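**June, pickle notes, kitchen bench, 7:40 a.m.**

Third go at the no-cook summer cucumbers. Malou Bjarnason came back from Hultorby sure that a grape leaf in the jar keeps them crisp. I have read that in every pickle book I own and never seen a side-by-side. So: same cucumbers, same brine, leaf or no leaf, into the fridge for 72 hours.

Batch weight after trimming was 547 g. Jamell salt in all jars. Blossom ends cut off every cucumber, which I suspect does more than any leaf.
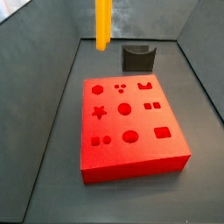

Color is the part of these notes I trust least. Last time I wrote "brighter green" next to the leaf jar, and it had been standing by the window while the plain one stood near the stove. Both jars get judged in one spot from now on. Dark gray matte walls on three sides would suit me, though even those pick up paler patches near the top of the back one, so I'd keep the jars low and forward. White tile makes everything look fresh.

Tasted blind at lunch, lids off, spears on plain plates. Ambrose picked the leaf jar as crunchier, then picked the other one when I switched the plates around. I couldn't separate them at all. Malou could, she says, but she had packed the jars.
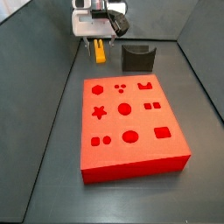

Does the grape leaf keep them crisp?

Not that I can tell after 72 hours in the fridge. Over weeks on a shelf it might be another story, and I haven't tested that.

The Stornico vinegar is a separate complaint. The label promises a "rounded" taste. Against the cheap bottle, same strength, same sugar, I got a little more smell when the lid came off and nothing on the tongue. Going back to the cheap one until somebody shows me otherwise.
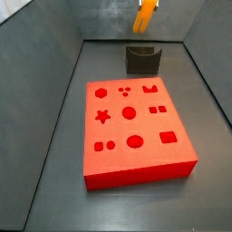
*Red foam block, nine cavity groups, three by three.*

Slicing: spears beat coins for crunch in all the jars. Coins from the thick end went soft in the middle, leaf or not. If I had to bet, size and freshness matter most and the rest is habit – mine included, as I still throw in a dill head out of superstition.

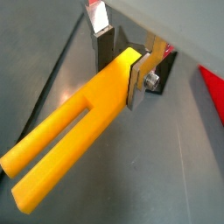 Getting spears out whole is still a nuisance. Tongs crush the ends, and then I'm scoring damage I did myself. A long fork with two prongs and a narrow slot between them, blunt at the tips like the yellow one, might slide under a spear without stabbing it. The kitchen fork leaves holes, and I think Ambrose was reading the holes as softness.

Next: 18 spears, all from one picking, 2 jars, no dill. Somebody other than Malou packs. Leave them longer and write the scores down before anyone talks.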